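Small red clothes on the grey sofa

October 11, 2023

Posted by Uliana Lytvynenko

In our flat in Wakville the ironing board is now behind the wardrobe, and I take it out perhaps in April, when we need the summer shirts. All other folding I do on the sofa. I know that in many families this is considered a bad habit. My grandmother Hordiienko would say that a sofa is for guests and a table is for work, and she folded even socks on the table, with a clean cloth under them.

But our table is small and it always has something on it. The sofa has a wide seat, it is flat, and the height is good if I kneel on the floor. Also the grey colour helps me. When I put something red there, I see at once where is the sleeve and where is the neck. On the old sofa, which had a pattern of leaves, I lost things all the time.

The sports clothes are the most difficult for me. A cotton T-shirt stays how you put it. The shiny fabric of a sports shirt slides, and when you have made one side nice, the other side has already opened. I fold the shorts first, because they are easy and then I have a better mood for the shirts.
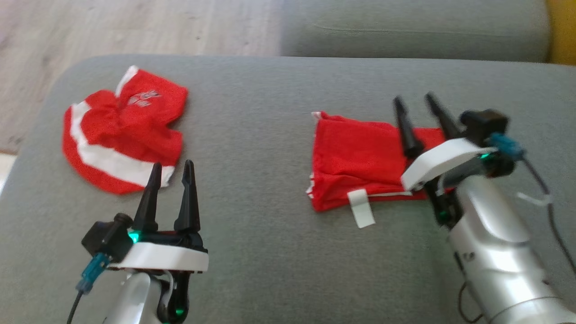
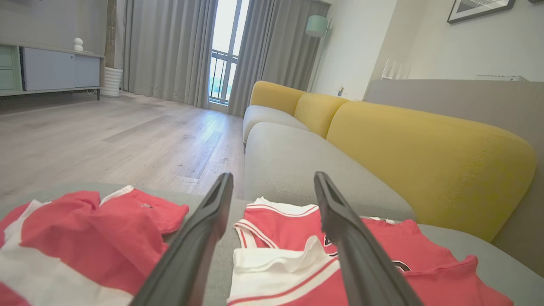 With a child's shirt I do it in this way. I put it face down and pull it gently at the bottom, so that the stripes become straight. Then I bring both sides to the middle, one after another, and with my palm I press out the air. After this I fold it from the bottom to the neck, only once. In the beginning I folded it twice, like the shirts of adults, but such a small thing becomes a thick little packet and it falls open in the drawer.

If there is a big print on the front, I don't press a hard line through it. I had one shirt where the letters broke exactly on the fold after one winter, and it was bought for 20 in a shop called Pitano, so not very cheap for something that is worn one season.

My neighbour told me about Allex, a kind of plastic folding board. You put the shirt on it, turn the left part, turn the right part, and it is ready. I borrowed hers for an evening. For my husband's shirts it was very good, I must say. For the small ones the board was wider than the shirt, so I was folding mostly air. I gave it back with thanks and some biscuits.

What I still did not solve is where to keep the sets. Now the shirt lies in one drawer and the shorts in another, and in the morning somebody is always shouting that the shorts are lost. I want to try to put the shorts inside the folded shirt, as one parcel. If you keep them in this way, please write me if the shirt becomes very creased.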